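Square grid (drawing)

A square grid is a set of evenly spaced lines crossing at right angles, laid over a picture, a plan or a flat surface so that positions on it can be found and copied. It is used in drawing, mural painting, archaeology, quilting and map reading. The lines may be penciled, scratched, snapped with a chalk line, strung with cord or marked with tape.

History
Squared lines survive on unfinished Egyptian tomb walls, where they guided the proportions of standing and seated figures. Painters in Renaissance Italy squared their sketches before moving them to a wall or panel, and the practice continued in sign painting and theater scenery. Printed graph paper came into general use much later, first among engineers and surveyors and then in schools.

Copying and enlarging
To enlarge a drawing, the copyist rules a grid over the original and a second, larger grid with the same number of squares on the new surface. The contents of each square are then copied one at a time. The squares are often numbered along one side and lettered along the other — a habit shared with street maps. Scenery painters usually work from the center line outward, so that small errors collect at the sides.

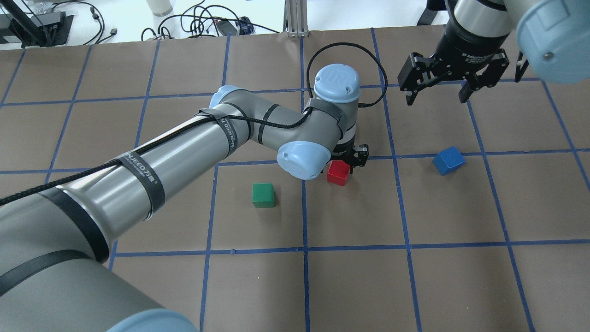

Tabletop squared with dark blue tape

Materials
Chalk is quick and wipes off, but it smudges under the hand. Cord leaves no mark and is preferred over soil or fresh plaster. Tape gives a straight edge and can be lifted and laid again, though it has a width of its own, and the maker has to decide whether to measure from its edge or its middle. The mural painter Fadime Canpolat, in her handbook Wall and Line, advises measuring always from the left edge. The town hall mural at Ludangate was laid out in this way, on a grid 11 squares wide and seven high.

Grids in perspective
A grid of equal squares seen at an angle no longer looks equal. Its parallel lines appear to draw together with distance, and the spaces between the cross lines become shorter. The same change can be seen on a brown paper table cover marked off with blue tape, where the cells look largest at the near edge and the lines converge toward the far end. Painters of tiled floors learned to plot this narrowing by drawing a diagonal through the first row, which fixes the depth of every row behind it.

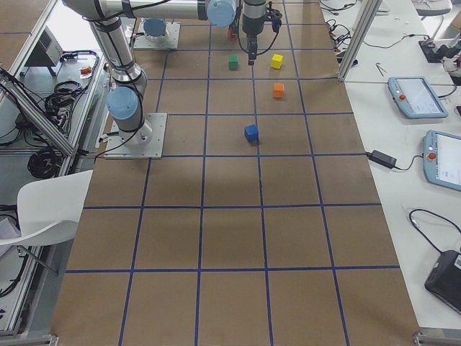

Teaching of the square grid normally begins with flat copying and moves on to solid objects. Erhan Toprak's course at the Marner evening school gave four lessons to line and nine to form, and students drew the same box from several heights before they were allowed color. A small block is a common first subject, and a green cube over a squared sheet of paper gives the beginner both a solid to draw and a set of lines to judge it against. Curved objects such as jugs and bowls come later.

See also
Linear perspective
Graph paper
Chalk line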